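Table-Setting Stations: Staff FAQ

Last revised in May. Questions not covered here go to Pramila Khurana (floor operations) or Amirhossein Kiani (automation support).

What is changing at Wivgate?

Wivgate is moving part of its tableware handling to two-arm robot stations supplied by Lodent. The first tasks are placing bowls, laying spoons and forks, and clearing both after use. Food handling, glassware and anything with a blade stay manual. The practice room opens first, followed by the Levari dining hall.

Will positions be cut?

No positions are being removed in the first phase. The 78 people on the current dining roster keep their contracted hours. Time freed from setting and clearing goes to guest service, stock and station supervision. Any change to a job description is issued in writing before it takes effect.

Who operates a station?

A trained station lead. Each lead supervises one station at a time and is not assigned other floor duties during a run. Training takes 10 hours, is paid at the normal rate, and ends with a practical check by Mr. Kiani's group. Leads receive the supervision allowance for every shift in which they run a station.

Do I have to become a station lead?

No. Sign-up is open to all dining staff. If too few people sign up, shifts run manually.

What items are used in practice sessions?

Stainless-steel bowls, spoons and forks. Folding tables are used in the practice room so that layouts can be changed between sessions. Patterned tops are allowed and are part of the test plan, as reflective metal on a busy surface is harder for the vision software to separate than metal on a plain one. 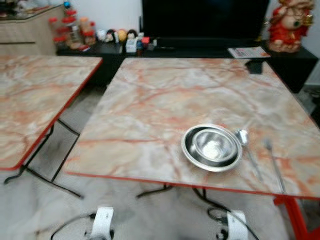 Practice table with nested bowls, spoon and fork.

Nested bowls count as one item for pickup unless the task sheet says "separate." Leads should check the sheet before starting, as the two settings use different grip positions.

How many practice runs are needed before a task goes live?

2,000 logged runs per task, including failed ones. A failed run is any run in which an item is dropped, left outside its target area, or moved by hand before the task ends. Do not delete failed runs. They are used in the software review.

Are run logs used to evaluate staff?

No. Logs record the station number, task, duration and result. The lead's name is stored separately for payroll and is not joined to the run results.

What do I do if an arm stops in the middle of a task?

Press the stop button, wait for the status light to turn solid, and clear the items by hand. Do not push or pull an arm to free an item. Enter code 104 in the log and call automation support. The station stays out of use until support releases it.

Can I reach across the table while the arms are moving?

No. Pause the station first. This applies to leads, other staff and visitors.

What happens to manual setting skills?

All dining staff continue to do at least one manual setting shift per rotation. Stations will be offline at times for service, and a full manual setup must be possible on any shift.

Is Boonchu still our contact for equipment repair?

Boonchu continues to service dishwashers, carts and trays. Faults on the arms, mounts or cabling go to automation support only. Do not open a joint housing or unplug a cable.

Where do I send a complaint or suggestion?

Use the form at the supervisor's desk or speak to Ms. Khurana. Workload complaints are answered in writing, with a copy to the staff representative if you ask for one.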